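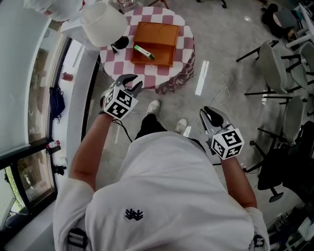

Light grey carpet beside one of the tables.

Hivby meeting rooms: carpet and table linen FAQ
Last revised May 29, 2026

Which carpet tiles are fitted?
Pliltier 50, in light grey, throughout the ground floor. The upper floor keeps the older Indska tiles until September.

Can a single tile be replaced?
Yes. Lift from one corner, scrape off the old tackifier and lay the new tile with the arrow on its back matching its neighbours. Spare stock stands at 209 tiles.

Is tape allowed on the carpet?
Low-tack tape only, for up to nine days. Remove it at a shallow angle. Residue is treated with the citrus remover - never with acetone, which attacks the backing.

How are cables to be run?
Along the wall where possible. Any cable crossing a walkway needs a cover strip.

What size are the round tablecloths?
231 cm across, hemmed. Wash at 50 degrees and line dry. Checked cloths are washed apart from plain ones for the first nine washes. 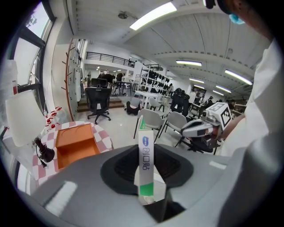 Þórarinsdóttir wrote to ask whether a coffee stain should be left for the cleaners or treated at once. Treat it at once: blot with a white cloth, apply cold water, blot again. Do not rub. Report the room number at the desk afterwards.

Who pays for damage?
The hirer, at the price of the tile or cloth. Fitting is not charged.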